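Pendenby hypothesis

The Pendenby hypothesis is a fringe claim that a literate society lived on a now-drowned shelf of land in the southeastern Pacific before the end of the last ice age, and that its survivors taught farming and stonework to the peoples of the Andean coast. It takes its name from the Pendenby Letters, a set of typed essays passed among subscribers by Phyllis Pickering, a retired school librarian. Archaeologists and geologists do not accept the claim.

Origins

Pickering began writing the letters after a trip to southern Peru, where she was shown a carved stone slab in a private collection owned by the Espinoza family. She believed that the marks on it were writing, and that they matched patterns she had seen on a pottery shard bought years earlier. Over the next several winters she mailed out 20 letters. The early ones deal mostly with the slab. The later ones move on to ocean currents, flood stories and the calendar, and the last two are largely taken up with replies to readers.

At its height the mailing list had roughly 3,000 names. Many subscribers knew each other from other circles interested in lost continents and ancient visitors, although Pickering rejected the idea of visitors from space and said so in letter 7.

Main claims

The hypothesis holds that the drowned land, which Pickering called Prollomeo, was flooded over a few generations as the seas rose. Its people are said to have reached the coast by raft in two groups. The northern group supposedly died out. The southern group moved inland and was taken in by highland farmers, who kept parts of its language in the names of springs and passes.

Pickering took the word Prollomeo from her own reading of the slab. She gave sound values to 31 marks but never explained how she had arrived at them, and her tables changed from one letter to the next.

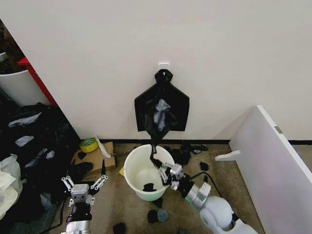 Black plastic bag on an adhesive wall hook, with a white bucket below.

Study of the slab

Hernán Ccori, a stone conservator, examined the slab at the request of the Espinoza family. He found that the grooves had been cut with a metal tool and that the surface inside them was much fresher than the rest of the stone. He gave no date for the carving but thought it modern. Supporters answered that the marks could have been recut over older ones - a point Ccori had raised himself and set aside, as he found no trace of earlier lines.

Lucero Huanca, a linguist, looked at the place names. She showed that most of those listed in the letters have ordinary meanings in Quechua or Aymara, and that several had been copied with spelling mistakes from a road map. When the spellings were corrected, the likeness to Pickering's word list mostly went away.

The geological side has received less attention. The sea floor off southern Peru drops steeply into a deep trench a short way from shore, and the narrow shelf exposed at lower sea levels would have left no room for a country of the size described.

Later supporters

After Pickering stopped writing, the letters were gathered and translated into Spanish by Deisy Cuervo, who added notes and a short index. Her edition leaves out letter 12, on the calendar, which she considered unfinished. Marleny Zapata, a former subscriber, has argued for a weaker form of the hypothesis in which Prollomeo was a chain of fishing camps with no writing system. This version drops the slab altogether, and some followers do not regard it as the same idea.

An online archive of the English letters was opened on Mar 29, 2019. It includes scans of the originals with Pickering's handwritten corrections, but the photographs she enclosed with letters 3 and 4 are missing. The slab remains in the Espinoza collection and is not on public display.

See also

Lost lands
Pseudoarchaeology
Sea level rise after the last ice age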